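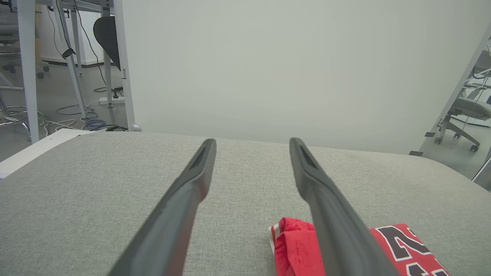 How Does a Robot Know Where the Sleeve Is?

By Laimutė Paulauskas
May 2023

Pick up a T-shirt and fold it. You probably didn't think about it much. Your eyes found the sleeves, your brain made a plan, and your hands did the rest.

A robot has to do all of that too, and the part that does the thinking is software. Software is a set of instructions that a computer follows. Without it, a robot arm is a heavy piece of metal and plastic that stays where you left it.

Step one: seeing

A camera gives the computer a picture. To the computer, a picture is a very long list of numbers. Each number says how bright or how red, green or blue one tiny dot is. These dots are called pixels.

The list doesn't say "shirt" anywhere. A program has to work that out. This job is called perception. At Willora, the lab where Ingegerd Hedlund writes perception programs, the computer is first shown thousands of pictures of clothes. People have marked the collar, the sleeves and the hem in each one. After enough pictures, the program can make a good guess about a shirt it has never seen before.

It is still a guess. The program also gives a score for how sure it is. If the score is low, the robot can move its camera and look again from another side.

Why cloth is hard

A wooden block has the same shape all day long. If you know where one corner is, you can figure out where the others are. Cloth is different. It bends, it slides, and it hides parts of itself. A shirt can lie on a table in more ways than anyone could write down. 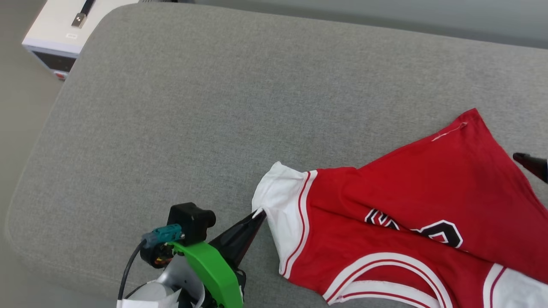 When one part of a shirt is folded over another, the letters on the chest may be half covered. You know the rest of each letter is still there under the fold. A program has to learn that. It keeps a kind of map of the shirt in its memory, with the parts it can see and its best guess about the parts it can't.

Step two: planning

Next, the software picks what to do. Should it pull a sleeve flat? Which arm should do it? This is called planning. The planner tries out different moves inside the computer before any motor turns. It throws out moves that would make the two arms bump into each other or reach too far.

Anel Mofokeng works on the planner. She says the hardest choice is where to pinch. If the gripper takes hold too far from the edge, it picks up two layers of cloth when it only wanted one.

Step three: moving

The plan goes to a part of the software called the controller. The controller turns "go to the sleeve" into small commands for each motor. Then it checks where the arm is and fixes any mistake. The controller in this project, named Kotian, checks 50 times every second.

You do the same thing when you carry a full glass of water. You look, you feel it tip, and you adjust.

Opening and closing the gripper is part of the controller's job as well. Close too little and the cloth slips out. The software needs a number for exactly how far apart the fingertips should be.
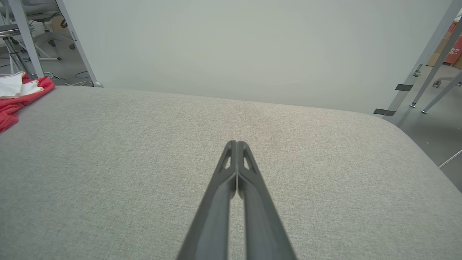 Two gripper fingers, nearly closed, over the fabric-covered table.

Try it yourself

You need a T-shirt, a table and a friend.

Drop the shirt on the table in a heap. Your friend is the robot and closes both eyes. You are the software. Tell your friend how to flatten the shirt, using only short commands such as "left hand forward," "pinch" and "lift." Your friend may use only a thumb and one finger on each hand.

Then trade places. Write down the command that caused the most trouble and try to make it clearer.

Words to know

Software: instructions that a computer follows
Pixel: one tiny dot in a digital picture
Perception: working out what is in a picture
Planner: software that chooses the next move
Controller: software that runs the motors and checks the result
Gripper: the part of a robot that takes hold of things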